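Wavport robotics class qualifies seam-tracking entry for Rerkgate round

28 June 2018

The second-year robotics class at Wavport Technical School has qualified for the August round of the Rerkgate student automation contest with a program that guides a robot arm along the joint between two flat panels. The entry, named Wumilach, uses one small camera at the wrist and no laser or touch sensor.

The Rerkgate task is set the same way for all teams. Two light-colored panels are laid edge to edge at an angle the team is not told in advance. The arm starts above one of them, has to find the joint, and then has to travel its full length with the tool point held over the line. Scoring is out of 1000, with points taken off for drift to either side and for every stop longer than two seconds. Teams may not mark the panels or change the room lighting.

Wumilach takes a picture, looks for a long dark line with lighter material on both sides, and fits a straight segment to it. The arm is then moved a short step along that segment and the process repeats. If the line found in a new picture differs too much in angle from the last one, the program discards it and takes another before moving.

Britt-Marie Söderlund, who teaches the class, said most of the spring term went into handling low contrast. "On a pale surface the shadows are wide and soft and the joint is thin," she said. "The first version followed the edge of a shadow quite happily. It was smooth motion in the wrong direction."

The students dealt with this by filtering on width. Any dark band wider than a set limit is dropped before the line fit. The limit depends on camera height, so the arm now runs a height check at the start of each trial. A second filter ignores short lines near the corners of the picture, where the edge of a neighboring surface can come into view and be taken for the joint.

Motion blur is still a problem. At full speed the joint loses sharpness and the fitted angle begins to wander. The class tested slower travel, shorter exposure, and a brief pause before each picture. Shorter exposure gave darker pictures with more noise, and the pauses cost points. The current build uses reduced speed for the first 50 millimeters and then speeds up once the angle has settled.

The class logged 244 trials during the term. Runs in which the arm left the joint were kept in the log with the pictures from the wrist camera, and the filter settings were tuned against those. Each team at the qualifying session, held in the Grīnberga hall, was given 30 minutes for setup and three scored runs, of which the best counted.

Borghild Åberg, the student responsible for the line-fitting code, said the next change will be to use the previous few results to predict where the joint should appear. "Right now every picture is treated almost as if it were the first one," she said. "With a prediction we can search a narrow strip and skip the rest."

The August round adds a second joint that meets the first at an angle. The class will have access to the lab through the summer break, and the code will be frozen one week before the contest.
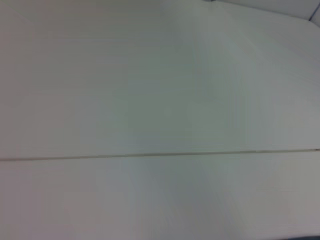
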